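Student Project Report: House Rules for a Shared Robot Arm
Course project, final write-up, 30/12/2018
Team Candis

What I set out to do

When I signed up for this project I thought I'd be writing grasping code. I ended up writing rules, and I kind of loved it! Our lab has one small arm and four student teams who all want it, and by the time I joined, every team had its own habits for setting up the table, naming the runs and deciding when to hit stop. You could take over the arm from another team and lose half your slot just figuring out what they'd changed.

So my question was pretty simple. Could one short set of working rules, posted by the bench, make it easier to repeat somebody else's run? I called the set the Varnorau sheet, after the room we work in, and the name stuck.

What I read first

I started with the safety material from our intro course and the manual that came with the arm. Both are good on the big stuff (speed limits, who stands where, the emergency stop) but they don't say much about the boring things, like where you put the bin. There's also an older checklist from the Eder project, which had 31 items on it. I tried it for a week in March and I'll admit I was skipping lines by the second session. Too long! That was my first real lesson - a rule that takes longer than the task gets ignored, by me included.

The rules

I got it down to 7:

1. Stop button within reach of the person running the arm, and tested before the first run.
2. Hands stay off the table while the arm is powered.
3. Tape lines get checked before each session. If a strip is loose enough to catch a finger of the gripper, replace it.
4. Containers are placed against the tape lines the same way every time, and the position goes in the log.
5. Nothing on the table that isn't in the log.
6. One name for each run, in the shared format, typed before the run starts.
7. Failed runs are kept and marked as failed. No deleting.

Rule 7 got the most pushback. People really don't like keeping their bad runs (me neither), but if you throw them out, your success rate doesn't mean much.

The table grid

Rule 3 is the one I spent the most time on. We mark the table with blue painter's tape because it comes off clean and it's easy to see from the wrist camera. The crossing is the weak spot, with two layers of tape on top of each other, and hand-torn strips tend to get ragged along the edges. I now ask people to look at the crossing from the wrist camera view as well as from their chair, with the gripper open and well clear of the surface.

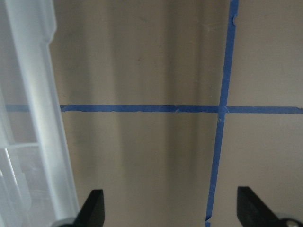 Figure 1. Wrist camera view of the tape crossing, with the gripper fingers open and a translucent plastic container on the left.

You can see why I was fussy about it. The tape is wrinkled where the strips overlap, and there's a small nick in the horizontal one. Under my first draft ("tape must be in good condition") two people could look at that and disagree, which is why the rule now talks about catching a finger.

How it went

Over the term the teams logged 1,002 runs, and 219 of those were made after the final version of the sheet went up. I read through all the later logs by hand. The run names were much more consistent, and container positions were nearly always filled in. Rule 5 was the worst one for compliance - pens and tape rolls kept showing up in the notes afterward.

I can't claim the sheet made anything safer, as we had no incidents before it either. The Kistevska team wants to add a line about who signs off when the gripper fingers get swapped, and I think they're right. I've left space for it at the bottom of the sheet.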